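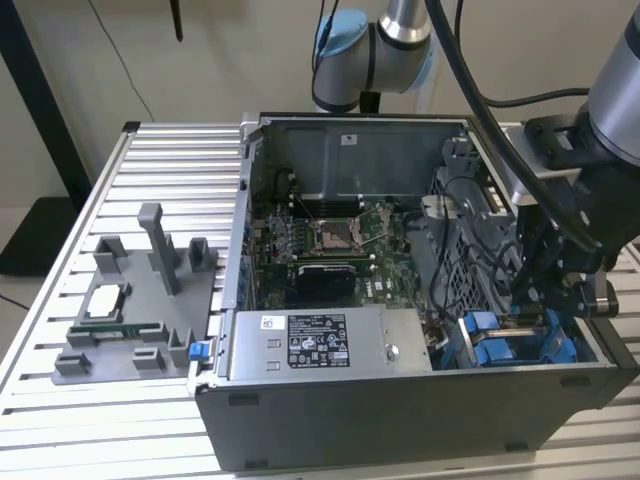 **Marina Liapis**

Right, a thread about old office desktops and the people who keep telling you to do one up. I have read a lot of these guides this month. I have doubts. 1/

---

The pitch always goes like this. Some firm clears out its office, the towers get sold on for next to nothing, you drop in a faster processor and more memory, and you've got a computer as good as new for the price of a takeaway. As good as new at what? They never say. 2/

---

The one doing the rounds now is from Promton, who sell refurbished Dells and (what a surprise) also sell the bits to upgrade them. Their guide has 17 steps. Step one is "open the case". Step 9 is "enjoy your faster PC", and then there are eight more, mostly about drivers. 3/

---

I'll give the old towers this much: they're nice to work in. Lay one on its side, take the panel off and you can reach nearly everything. Blue plastic on the parts you're meant to pull or press. Compare that with the slim thing I use at work, which is glued shut like a coffin. 4/

---

But "nice to open" is doing a lot of lifting in these guides. Opening it is the easy bit. The bit that worries me is the processor socket, and they give it one sentence. Lift the lever, swing the frame up, swap the chip, done. 5/

---

On a board with the pins in the socket, once that frame's up there's a field of tiny contacts sitting there with nothing over them. Drop a screw on that. Drag a sleeve across it. You can bend a pin and not know until the machine won't start, and then you're up all night with a sewing needle and a magnifying glass. Ask me about August. 6/

---

(August: I did my brother-in-law's. One bent pin, half the memory went missing, two evenings to find out why. He now has a laptop.) 7/

---

My rule since then is that the socket stays shut until the new chip is in my hand. I don't take the old one out first and then go and make tea. The Promton guide has you remove the processor, clean the inside of the case WITH A BRUSH, and then come back to it. A brush! Over open pins! 8/

---

Next: will the chip even work? Fitting the socket isn't the same as being supported. The maker's board has the maker's BIOS, and the list of processors it knows is short. Flurach have a lookup page where you type in your model and it says yes or no. It said yes to mine. It also said yes when I typed in "toaster". 9/

---

Power supplies. Every guide tells you to "check the wattage on the label", as if that settles it. Those labels are covered in safety marks and small print, and one number on there won't tell you if there's a spare lead for the graphics card you've been talked into. Look at the cables before you spend anything. 10/

---

Memory I have no quarrel with. It's the one upgrade I'd tell anyone to do. Two clips, a firm push, a click. Put the old stick down somewhere sensible with a bit of support under it, not on the carpet, and don't sell it until the new one has run for a week. 11/

---

Somebody will now reply with the Panagiotou video, where he does the whole job in 9 minutes. I've watched it. There are three cuts in it and after the second one he's wearing a different shirt. 12/

---

As for the speed claims, Promton quote a score of 973 before and 1,099 after. That's supposed to impress me? It's about an eighth better, for a new processor and an afternoon of my life. I'd bet most of what people notice afterwards is the fresh install. 13/

---

What I'd do with an old tower, in this order: blow the dust out, fit an SSD if it hasn't got one, add memory, use it for a month. If it's still too slow after that, think about the processor. I suspect you'll have forgotten by then. 14/

---

Edit, as a few of you have asked: no, I haven't tried the Markano kit. It comes with a wrist strap, a tube of paste and a "speed booster" sticker, and I'd pay for two of those. 15/

---

And to the person asking if they can leave the old paste on "if it still looks moist": no. Wipe it off. Please. 16/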